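Slide 4 – why households drop out of car sharing

Start with Evstead. Three streets, two cars, one booking sheet on a fridge. It ran well until August, when everyone wanted the same week.

Keys first, as they cause most of the rows.

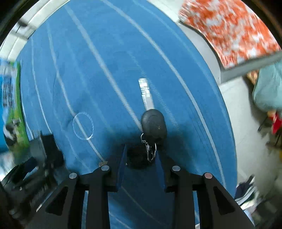 Hilde Coppens asked at the Wogan meeting whether a key safe wouldn't settle all this. Answer: partly. It settles handovers – it does nothing for late returns.

Then costs. Jetel charged by the mile, Vinunmont by the month. Members at Vinunmont drove more and moaned less. Pause for questions.

Last part: what to give new joiners. Keep it short and on paper. 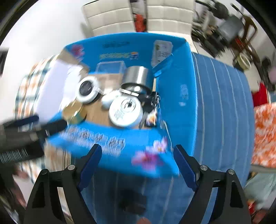
*Open box with a printed card or leaflet*

Finish by 26 past. Leave the sign-up sheet by the door.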